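Sheets and bedding: questions we keep getting

We test nothing in a lab and we don't sell sheets. We buy them, sleep on them, wash them and read the small print. If you want to be told that a new set will change your life, the stores will do that for free.

Is a higher thread count better?

Up to a point, and the point comes sooner than the packaging would like. Thread count is the number of threads running both ways in a square inch of cloth. There's only so much room in a square inch. When a package says 2,000, somebody has usually counted the thin strands twisted together inside each thread, and each one has gone into the total. The cloth can still be perfectly nice. The number on the front just isn't a reason to pay for it.

Kastriot Kos wrote in to say he owns a set sold to him as 2,000 and loves it. Good. I'd like to know whether he'd love it less if the label had been torn off.

What about "Egyptian cotton"?

Where cotton was grown matters less than how long the fibers are and how well it was spun. Long fibers make smoother, stronger yarn. Some cotton from Egypt has long fibers and some doesn't, and a label that gives the country and stops there has told you very little. Look for the fiber content as a percentage. If the large print says Egyptian cotton and the small print says "cotton rich," there is polyester in it.

Percale or sateen?

This one is a real difference, so I'll be nicer about it. Percale is a plain weave, one over and one under. It feels crisp and a bit dry, and it wrinkles. Sateen floats several threads over one, so it feels slick and heavier and has a slight shine. Sateen snags more easily. People who sleep hot tend to like percale. I would buy a single pillowcase of each before buying a full set of either.

Do bamboo sheets keep you cool?

Most of what gets called bamboo is viscose, meaning the plant has been dissolved with chemicals and pushed out again as fiber. The result is soft and drapes well. Whether you can still call it bamboo is a matter of taste, and in the US it's also a labeling matter. I find it comfortable in summer. I have also found thin cotton comfortable in summer, at half the price.

"Cooling" on a label with no further explanation means the sheet felt cool when someone touched it in a store. Most sheets do.

Why does my fitted sheet pop off the corner?

Usually the pocket is too shallow. Measure the mattress from seam to seam, add whatever pad or topper you use, and compare that with the pocket depth on the package. "Fits most mattresses" is not a measurement. Elastic that runs all the way around holds better than elastic at the corners only, and elastic cooked in a hot dryer for a few years won't hold much of anything.

Those clips and straps sold for the underside do work. They're also a nuisance every time you change the bed, and most people I know gave them up by the third wash.

Are wrinkle-free sheets worth it?

The treatment is a resin, and it wears away with washing. I had one set that came out of the dryer nearly smooth for 20 washes and then behaved like any other cotton. The fabric also felt a little stiff while the finish lasted. If a flat bed matters to you, take the sheets out of the dryer slightly damp and put them straight on. Pull the fitted one tight toward the foot first, then the sides. That costs nothing and beats the resin.

How often should I wash them?

Once a week is the usual advice. Every two weeks won't hurt anyone who showers at night and keeps the dog off. I get suspicious when this question is answered by a company selling detergent, and more so when there's a magnified dust mite on the page.

Skip fabric softener. It leaves a coating, which is where that waxy feeling comes from, and it makes sheets and towels alike worse at soaking up sweat and water.

Do I need a brand-new set every year?

No. Replace a sheet when it's thin enough to see your hand through, when it pills so badly it bothers you, or when it tears. Ankica Nikolaidis has been sleeping on the same linen since before she moved to Cundport and sees no reason to stop.

What should I pay?

A decent cotton percale set for a queen bed doesn't need to cost more than a good pair of jeans. Above that you're paying for finishing, packaging and somebody's photo shoot. Below it, quality varies so much that I'd want to touch the cloth first. Return policies deserve more reading than reviews do. Several stores will take back a sheet only if it's unwashed, and you can't judge a sheet until you've washed it.

How do you judge a sheet, then?

Wash it twice, put it on, sleep on it for a week. Check the seams at the corners. Hold it to a window. Rub one patch with your thumb for a minute and see whether fuzz comes up. It's a dull method — and it has saved me from two expensive mistakes, both of which had excellent reviews.

Wrinkles tell you less than people think. Any plain cotton will crease if you so much as sit on it. 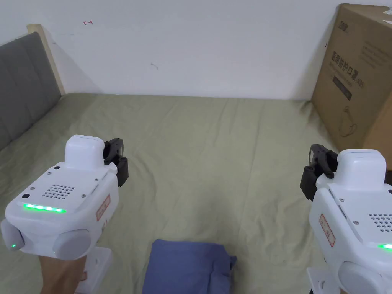
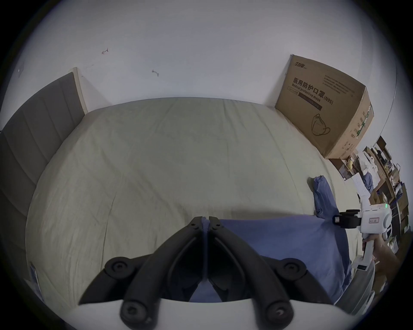
By Despina Angelovski
Updated Apr 1, 2021

More from readers

Is linen really softer after years of use?

Yes, and it's one of the few old claims I'd stand behind. New linen can be scratchy. Give it a season of ordinary washing before deciding. "Pre-washed" or "stonewashed" linen gets you part of the way there, with some of the wear already used up on your behalf.

Can I trust certifications?

Some of them, for what they cover. A certificate that the finished cloth was checked for certain harmful substances says nothing about whether it was organically grown, or how the workers were paid, or whether the elastic will hold. Look up the certificate number. If the seller won't give you one, treat the logo as decoration.

My sheets smell odd out of the package. Is something wrong?

Probably not. It's mostly leftover finish and the plastic bag. Wash them warm, dry them fully and smell them again. If it's still there after the second wash, send them back and see what the store says about "unwashed only."

Krum Obradović asks about silk. I've tried one pillowcase, I didn't wake up with better hair, and I'm not buying a second one to make sure.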